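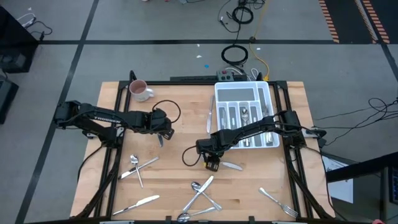 June, Flarkholm bench. Cutlery sort, layout 6, using the Kuzmenko tray. Spoons get the third narrow slot, knives the leftmost; the wide compartment is reserved for serving pieces – still empty. The spoon lying across a knife on the left half of the table is the awkward pair, so log crossed pieces separately from single ones. Mug stays at upper left.

To do: label slots, order 3 spare trays from Jovine.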